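Handby Adds Matte Beige Panels to Clulex Range

Handby has extended its Clulex line of soft furnishing panels with a plain beige finish for use on wood furniture. The panels ship from the Bayram warehouse in March under item number 1668.
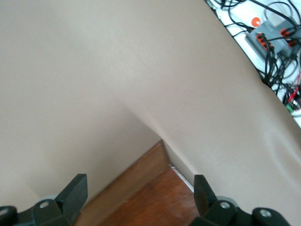
1 min read

The beige finish is uniform and matte, with no printed pattern. Faint wrinkles can show where the material bows outward. Two panels may be set at an angle to each other over a wood surface, leaving a wedge of the grain exposed between them.

"Customers asked for a color that works next to reddish-brown wood," said Edgars Liepiņa, product manager at Handby. "We tested 21 shades before choosing this one."

The range is stocked by over 54 dealers. Trade orders go through Jasari, quoting reference 1073.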